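September 10, 2020
Notebook, Jorham bench, two-arm rig

Continuing the mixed tabletop set. Target for this batch is 485 kept demonstrations. Onari is the new task list, Gosard is the old one, so please don't file episodes under the wrong name again. I spent most of the morning moving 23 of them back by hand.

Layout

Six objects on the felt, spread out: paper cup upside down at the back left, snack packet, tissues, small bottle with the green label, rope, notebook open at the front centre. Move everything except the notebook between episodes. The cup can go rim up or rim down, write down which. Rope gets a fresh coil each time and the loose loop can fall wherever it likes, as long as it stays on the table.

Notebook task

Left hand works the page, right hand stays open and clear of the objects until it's called for. Man-sik Ji drove the first block and I took the second. His are smoother. Mine have a pause before contact that I'd rather not teach, so I've flagged the worst 3 for review and left the others in.

Thumb on the left hand lags the glove a little after a long session. Re-zeroing clears it. Do that at every break, whether or not it feels off.

Page turns where two leaves go over together: keep them, label "double". Page turns where the whole book slides: label "slide" and keep only if the operator recovers inside the same episode. We argued over this in the Hong review and that was the decision.

Labels

One sentence per episode, present tense, name the object and the hand. "Left hand turns page of notebook" is fine. Don't write "robot does page". Colour words only when there are 2 of the same thing on the table.

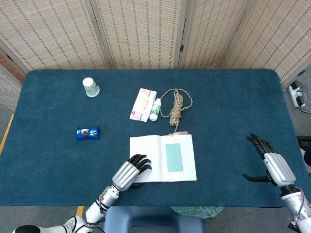 To do

Check left wrist cable for rub marks.
Re-export the morning block with the corrected task names.
Ask Man-sik whether he can do the rope episodes in October, or if I should train someone else on the gloves.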